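Okay, long overdue update on the arm, for the four of you who keep asking (hi, Felicja!). It lives on the bench in our shared workshop now, and I have spent most of May in the simulator, which is cheaper than breaking mugs.

The plan hasn't changed. I want a gripper that can put away kitchen things after supper without me hovering over it. I'm calling the whole project Tutovel, which was the name of my grandmother's street, more or less, and I'm too fond of it to pick something sensible.

So this week was all wrist view. I gave it a marble counter, a big white cup, a few long skinny utensils, and a gray tool with a yellow handle -- the sort of clutter I leave out myself.

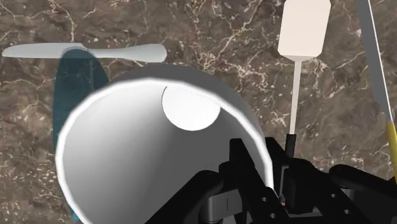

Zuzanna Borkowska wrote back within minutes that I should stop tuning the fingers and randomize the counter textures first, or the real bench will confuse it no end. She's probably right, and I grumbled about it over two cups of tea before starting.

I've done 252 runs so far and 41 of them ended with a clean pick. Thin handles are the trouble -- the fingers close a hair too early and the thing twists. I'm going to try softer pads next, and slow the last bit of the approach way down.

If that helps, I'll leave it going overnight and aim for 2,000 runs before I touch the real motors again. Wish me luck!

Comments

Kazimiera Pawlak
Try silicone oven mitt for the pads. Cut it up, glue it on, works great on mine.

Arnulfo Arango
What are you using for the finger servos? Mine get so hot after an hour.

Sławomir Jakubowski
Felicja says hi back and wants to know when it does forks.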